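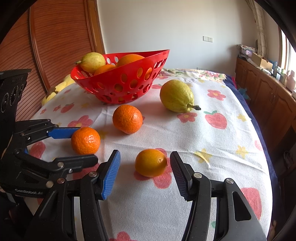

Skisari hand-held gripper – demonstration visits

The Skisari is a two-fingered gripper you carry in your hand and work from a handle, and it is really much easier to get on with than it is to write about. We could fill this page with tables (there is one further down, for those who like them) but over the years we have found that people make up their minds once they have picked one up for themselves, and so we would much sooner bring a pair to you and let you have a go.

What happens on a visit

Shazia Minhas or Calum Laing will come out with two grippers, a spare set of finger pads and a bag of fruit. Any ordinary table will do, and please don't clear the whole room for us or hunt out a plain cloth – a bit of pattern and clutter is closer to the places where you'll be using it. We start with tangerines, move on to pears and large oranges, and then it is over to you. Most people squeeze too hard to begin with, and then they get the feel of it and we have trouble getting the thing back off them!

A visit takes up a morning or an afternoon, whichever suits. We are happy with up to 8 people in the room, though smaller groups do get a longer turn each. Mornings start at 9, and Calum will want a cup of tea first.

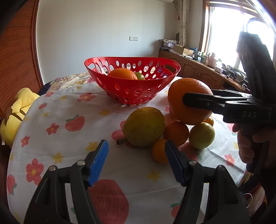
Working in pairs is well worth trying while we are with you. One person holds a piece of fruit steady or lifts it across to the basket, the other comes in from a different side of the table, and you soon learn how much elbow room you both need. Heather Gillies, who looks after training here, has written a short set of exercises for two people, and we leave a printed copy behind with you.

The gripper in short

Fingers: two, opening and closing together
Finger pads: ribbed, push-on, sold in pairs
Pad life: 2000 grips in our own workshop trials, less on rough surfaces
Handle: fits either hand
Carry case: Teveo hard case, included
Spare pads: Duangkaew pack, sold separately

Booking

Visits are free within an hour's drive of the workshop. Further afield we ask for the cost of travel, and we take it off your bill if you go on to order. August fills up early, so do get in touch in good time if that is the month you have in mind. Elspeth MacRitchie keeps the diary and will ring you back to talk through parking, stairs and how big your table is.

For trade prices and orders of several grippers, ask for Fraser Carnegie.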